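Jeltthorpe Gripper Comparison Group
Minutes of meeting, 13 August 2020
Held by conference call

Present: simulation, controls, mechanical, purchasing. Apologies from the test floor.

1. Minutes of the last meeting

Accepted with one correction. Item 4 should have said that the Sevovel gripper was run at the lower speed setting for the whole trial. The results table was right and stays as it is.

2. Matters arising

The spare cable for the Demby controller has arrived and been fitted. The emergency stop on the bench arm was checked again after the wiring change and passed.

The question of who keeps the master copy of the gripper models is still open. Simulation will hold it until the group decides otherwise. Anyone who changes a finger shape or a mass value is to write it in the change log the same day.

3. Simulation runs

Simulation reported on the parallel finger model with the wrist camera view. The run plan calls for 3,000 grasp attempts per gripper. The first batch of 480 was finished before the meeting and the logs are on the shared drive under the project name, Onyshchenko.

Most of the discussion was about the approach phase. The present camera mount looks out over the palm and along the fingers, and when the gripper comes in close to a large plain surface the view has very little in it to work from. The position estimate drifts in those stretches. Controls said the drift shows up in the logs as a slow sideways correction that the arm does not need to make.
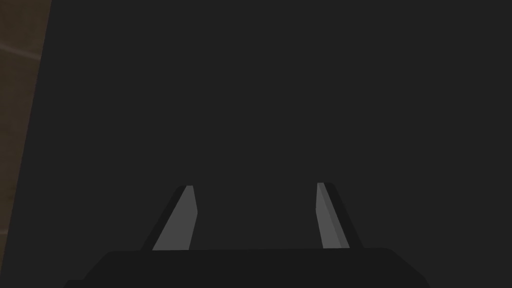

Mechanical asked whether raising the camera on its bracket would help. Simulation thought it would bring more of the background in but make the fingertips smaller, and the contact check depends on the fingertips. It was agreed to try 2 mount heights in simulation before anyone cuts metal. The present height stays as the baseline.

Controls also asked for a hold rule: when the estimate falls below the confidence limit, the arm keeps its last good heading and slows down. Simulation can add this as a switch so that runs with and without it can be compared. The switch is to be off by default.

There was some disagreement over surface textures. Mechanical felt the plain surfaces in the model are harder on the camera than anything on the real bench. Controls pointed out that painted panels on the bench are nearly as bad under the overhead lights. The plain surfaces stay in, and a second set with light texture will be added.

4. Gripper comparison

The Sevovel gripper closed more evenly than the Demby gripper on the thin parts. On the wide parts there was no difference worth recording. The Demby gripper took longer to report that it had closed, and controls believes this is a polling setting in the driver. The setting will be changed and the thin parts repeated before the figures go into the comparison sheet.

Mechanical has measured finger wear on both units. Pads on the Sevovel gripper show light marking near the tips. Pads will be swapped on both units together so the next trial starts level.

The suction option was raised again. It was left out of this round at the start of the project and remains out. It can be looked at in November if there is bench time.

5. Controllers

The bench arm has been run on the Demby controller only. A loan unit from a second supplier is expected but has no delivery date. Purchasing will ask again. If it has not come by the next meeting, the controller comparison will be dropped from this report and written up on its own.

6. Actions

Simulation: model the 2 camera mount heights; add the hold switch; add the textured surface set.
Controls: change the polling setting; repeat the thin parts; mark the drift stretches in the logs from the first batch.
Mechanical: swap pads on both grippers; sketch a taller bracket, no cutting yet.
Purchasing: chase the loan controller; order 3 sets of spare pads.

7. Any other business

The bench area is to be left clear at the end of each shift. Parts trays have been found on top of the controller cabinet, where they block the vent.

Next meeting to be set once the repeated thin part runs are in.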